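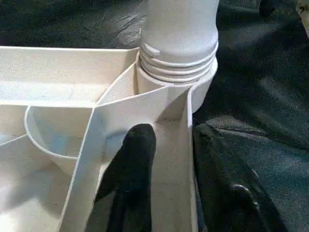
The first thing Eimear Dunne wants you to understand about her software is how little of it concerns the arm. The arm, she says, has been good at going where it's told for years, and people have rather stopped thanking it. What keeps her in the building past supper is the question of where it ought to be told to go, and for that she likes a dull household sort of object. A white plastic organiser with open compartments will do nicely, set down on wrinkled dark cloth, with one black finger inside the tray, the other outside, and the thin outer wall between them. It looks like the simplest hold in the world. For a program called Protus, which has to choose that bit of wall over every other bit of wall, it is a fair day's work.

I had come to Farska expecting to talk about hands, because hands are what everybody photographs, and I spent most of my visit looking over Eimear's shoulder at lists. Protus is a grasp planner. Give it a view of a thing and it proposes places to take hold, hundreds upon hundreds of them, and then it sets about throwing nearly all of them away. On the run she pulled up for me it had begun with 1,349 candidates and dismissed 1,345 before the kettle in the corner had boiled (it is a slow kettle, but still!). Four were left, and she was cross about one of those.

"It's put a finger where there's a divider," she said, and turned the drawing round so that I could see it. "It thinks that's air."

White plastic is a trial to anyone working in perception. The rims catch the light beautifully and the program adores them, but the floors and the inner faces are all one pale shade sliding into another, and a thin wall seen from above is hardly more than a bright line. Lose the line and two pockets become one big one, and the planner cheerfully sends a finger down the middle of it. Foley, the part of the system that builds the shape of the object from what the camera gives it, used to do this constantly. In July Eimear rewrote the step that joins up broken edges, and she talks about that fortnight the way other people talk about moving house.

Her cure was to let Foley be unsure. Where it once had to declare every scrap of space either full or empty, it may now say that it doesn't know, and Protus treats the doubtful places as something to creep towards slowly, ready to stop at a touch. It costs time. A grasp that used to be planned in 9 seconds can now take around 70 if the object is a fiddly one, and there are people down the corridor who would like those seconds back. Eimear's answer, given with great good humour and I suspect not for the first time, is that they are welcome to come and sweep up.

We had our tea at the long bench, where she showed me Jullovar, the viewer she built so that she could argue with the planner on equal terms. You click on a rejected grasp and it tells you, in ordinary words, which rule did for it: too near the rim, wall too thick for the opening, wrist would meet the table. I lost a happy half hour to this. I was quite sure I had found a better hold than the one Protus had picked, low down by a corner, and I clicked on it with some pride.

"Wrist would meet the table," said Jullovar.

Eimear very kindly passed me the biscuits and went back to her dividers.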